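4. Gripper fingers: checking, changing and aligning

This section applies to both arms of the Clasturia two-arm table cell as installed at Skavavden. Fingers are checked every 400 working hours and changed when they fail the check in 4.2. The left and right arms use the same finger set (Heitmann, matte black, sold in pairs). Never mix one new finger with one old one.

4.1 Before you start

1. Finish or cancel the current task in Flado and wait until both arms report Idle.
2. Send both arms to the service pose, program 101. They move at reduced speed but they do move, so stand clear of the table until the status line turns grey.
3. Press the stop button and pull it up only when this section tells you to.
4. Check that no cable is trapped under either base plate. The right-hand cable is the usual culprit on this table.

CAUTION: With the stop pressed, the wrist joint is held by its brake but the fingers are not. They can close under their own spring if you lean on the gripper housing.

4.2 Checking the fingers

1. Wipe both fingers with a dry cloth. Do not use solvent.
2. Look at the inner face of each tip. Light scratches are fine. Chips, or a groove you can catch with a fingernail, are not.
3. Rock each finger from side to side. If there is play, tighten the two finger screws and rock it again before deciding to replace anything.
4. Release the stop and jog the gripper closed. The tips must meet along their full length, with no light showing between them.

4.3 Changing a pair

1. Open the gripper fully and press the stop.
2. Undo the two screws on the first finger and slide it off along the rail. Keep the shim, if there is one.
3. Fit the new finger, push it back to the shoulder and tighten the screws by hand only.
4. Do the same on the other side.
5. Close the gripper by hand until the tips touch, then tighten all the screws with the short key, a little at a time, going from side to side.

NOTE: If the tips cross when closed, one finger is not fully back against its shoulder. Loosen it and start again from step 3. Do not file the tips.

4.4 Handling check

Use ordinary table items for this check, one thin and stiff and one soft. Put each arm through its moves by remote jog and watch from the wrist camera as well as from the table camera. 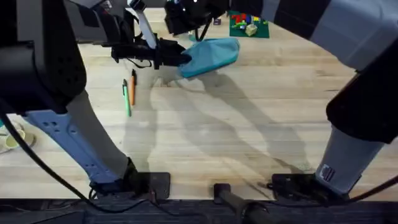
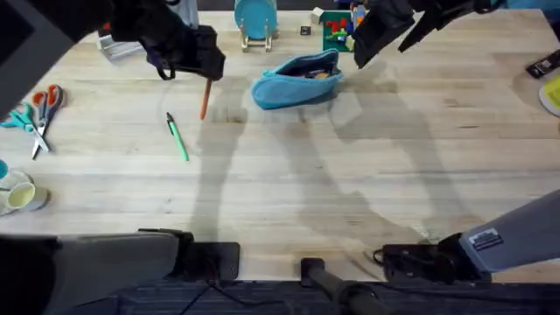
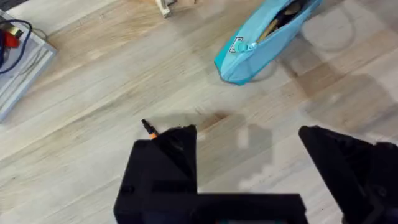 1. Pick up a pen or pencil with the left arm, lift it clear and hold it for a slow count of ten. It should not turn or slide between the tips.
2. Put it down and pick up a cloth by one fold. Lift, hold, release. The cloth should drop cleanly when the fingers open.
3. Repeat both with the right arm.
4. Open the gripper and check the wrist view. Both finger tips should be in sight with a clear gap between them. If only one shows, the camera bracket has been knocked – see section 6 before going any further.

If an item slips, go back to 4.2 step 4. Raising the grip force in Flado will hide a badly seated finger for a few days and wear the new pair out early.

4.5 Resetting the closed position

New fingers are rarely the same length as the old ones. The closed position has to be taught again each time, even if the handling check went well.

1. Clear the tabletop under the arm you are teaching.
2. In Flado, open Tools, choose the arm, then Teach closed.
3. Wait for the gripper to close and open twice. Keep hands away.
4. Save. The new value is used from the next task onwards.

If the value is rejected, check the screws and try once more. After a second rejection leave the arm stopped and tell Wolfram Thiele, who keeps the spare gripper.

4.6 Record

Write the arm (left or right), the month and the running hours in the cell log. Old fingers go in the scrap tin – not back in the drawer with the new ones, as happened in October.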